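Hornton College Robotics Club: hand-held gripper inspection checklist, garment folding project

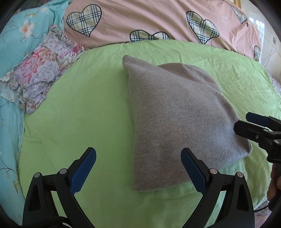 Folding station, green sheet. Folded grey knit, left and right grippers.

Inspection date: January 29, 2026
Project: Lamrani (textile handling, second-year students)
Equipment: two hand-held grippers, Jeveck pattern, club build
Station: bed, plain sheet over mattress
Entries: P = pass, C = pass with comment, F = fail, N/A = not applicable

Section 1. Gripper mechanism

1.1 Finger linkages free of cracks and whitening at the pivot holes. P
1.2 Pivot pins fully seated, both fingers. C
Comment: one pin on the left gripper stood proud by a hair when checked with a fingernail. Pressed back. Recheck after the next 100 cycles and replace the retaining clip if it has moved.
1.3 Fingers open and close without binding over full travel. P
1.4 Both pads meet squarely when closed on a single sheet of paper. C
Comment: right gripper leaves a gap at the tip. Paper holds at the heel of the pad only. Acceptable for knitwear, not acceptable for shirts. Do not use the right gripper for the thin cotton set until shimmed.
1.5 Pad texture clean, no lint in the grooves. F, then P
Comment: lint found in both left pads. Cleaned with a dry toothbrush. No solvent on pads.
1.6 Trigger returns under its own spring. P

Section 2. Cables and mounting

2.1 Cable jacket undamaged from plug to gripper body. P
2.2 Cable clear of the linkage at full opening and full closing. C
Comment: the cable passes round the base of the left finger. It clears the plates, but the slack can shift when the wrist is turned. Add a second tie before the next session.
2.3 Strain relief fitted and tight. P
2.4 Camera bracket screws tight, lens clean. P
2.5 Logger battery above the minimum on the label before starting. P

Section 3. Work surface

3.1 Sheet is a single plain colour and contrasts with the garment. P
Comment: lime green is fine for grey, navy and black items. Swap it for the white sheet when the yellow items come up.
3.2 Sheet pulled flat in the folding area. C
Comment: soft creases remain. Tolerated. The pads can pick up a crease together with a hem, so pull the sheet again between garments.
3.3 Other bedding moved back from the folding area. C
Comment: heart-print comforter, turquoise floral quilt and floral pillowcase or cushion are at the edges of the sheet. Leave at least one hand's width between them and any garment. Patterned fabric inside the working area spoils the segmentation, as found in the August runs.
3.4 Trailing leads near the bed secured. C
Comment: a thin cable hangs from the wall plate. Tape it to the wall.
3.5 Daylight steady, no direct sun on the sheet. P

Section 4. Garments

4.1 No pins, tags or loose buttons. P
4.2 Pockets empty. N/A for knitwear
4.3 Garment number entered in the log before the first fold. P
Comment: log stands at 2605 entries. Garment 185 is recorded twice; strike out the second line and initial it.
4.4 Fold meets the club standard (corners within two fingers of square). F
Comment: the grey knit gives a skewed rectangle with a peak at one corner. Mark it as a poor fold and keep the record. Do not straighten by hand before the end of the recording.

Section 5. Operators

5.1 Sleeves rolled, rings and bracelets off. P
5.2 Hair tied back. P
5.3 Fingers kept behind the trigger guard whenever the other gripper is in use. P
5.4 Both operators know the stop word. C
Comment: new members had been told two different words. The word is "halt". Posters to be corrected.
5.5 Break taken after each recording block. P

Section 6. Data

6.1 Clocks on both grippers matched. P
6.2 Free space on the Cukaneo drive sufficient for the session. F
Comment: 843 clips not yet copied off. No further recording until the copy has been verified.

Result: grippers released for use on knitwear only. Recording held until 6.2 is cleared. Items 1.4, 2.2 and 3.4 to be closed and signed in the workshop book before the thin cotton set is started.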